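4. 道場用ジョイントマットの敷設と試合場の設定 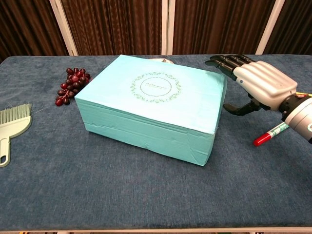
本章では、デレッティ武道用ジョイントマット(以下「マット」という)を体育館等の床面に敷設し、稽古場又は試合場として使用するまでの手順を定める。空手道、柔道その他の武道団体において設営を担当する方は、作業開始前に第2章「安全上の注意」を必ず通読すること。

4.1 作業前の確認

(1) 設営責任者を1名定め、作業者全員に周知する。作業は2名以上で行う。
(2) 床面の砂、ほこり及び水分を除去する。ワックス塗布直後の床には敷設しない。
(3) マットの枚数及び縁材の本数を納品書と照合する。不足がある場合は、敷設を始めずに販売店へ連絡する。
(4) 壁、柱、支柱受けの金具等から十分な距離を確保できる位置に中心線を定め、養生テープで印を付ける。

注意:床面に金具の蓋が露出している場合は、蓋が確実に閉じていることを確認すること。蓋の浮きはマットの段差及び転倒の原因となる。

4.2 敷設

(1) 中心線に沿って最初の列を並べる。マット裏面の矢印はすべて同一方向に向ける。
(2) 隣り合うマットの凹凸を合わせ、継ぎ目を上から手のひらで押し込む。足で踏み込んで接合しないこと。
(3) 1列目の直線を確認した後、中心から外側へ向かって順に敷き広げる。
(4) 場内と場外の色を区別する場合は、団体の競技規則に従って配色を決定する。
(5) 全面の敷設後、外周に縁材を取り付ける。角部は専用の角材(部品番号671)を使用する。
(6) 設営責任者が全面を歩行し、浮き、隙間及びねじれの有無を点検する。

継ぎ目に2ミリメートルを超える隙間がある場合は、該当する列を外して敷き直す。接着剤又は粘着テープによる固定は保証の対象外となる。

注記:室温が低いとマットが収縮し、接合が困難になることがある。冬期は搬入後20分以上室内に置いてから作業を開始する。

4.3 使用中の管理

(1) 場内では靴を使用しない。審判員及び救護担当者も同様とする。
(2) 組手、投げ技等の激しい動作を伴う稽古では、休憩ごとに継ぎ目を点検する。
(3) 汗又は血液が付着した場合は稽古を中断し、4.4に定める方法で直ちに清拭する。
(4) 椅子、得点表示器等の脚部をマット上に直接置かない。やむを得ない場合は保護板「オンディス」を敷く。

警告:破断又は著しいへこみのあるマットを使用しないこと。足指の負傷につながるおそれがある。

4.4 清掃及び収納

(1) 使用後は水で薄めた中性洗剤を布に含ませ、固く絞って拭く。血液の付着箇所は、使い捨て手袋を着用のうえ、所属団体の衛生基準に従って消毒する。
(2) 表面及び裏面を十分に乾燥させる。直射日光に当てない。
(3) 外側の列から順に取り外し、表面同士を合わせて平積みにする。積み重ねは17枚を上限とする。
(4) 専用台車「キニュア」を使用する場合は、固定ベルトを締めてから移動する。傾斜のある通路では必ず2名で操作する。

注意:立て掛けて保管すると反りが生じ、次回の敷設時に継ぎ目が合わなくなる。梅雨の時期は保管場所の換気に留意すること。

4.5 点検記録

設営責任者は、敷設時及び撤収時の点検結果を巻末の様式に記入し、次回の使用まで保管する。交換用マットの注文の際は、記録の写しを添えてマルサム武道用品 保守窓口(担当:シャロン・ムフィナンガ)へ送付する。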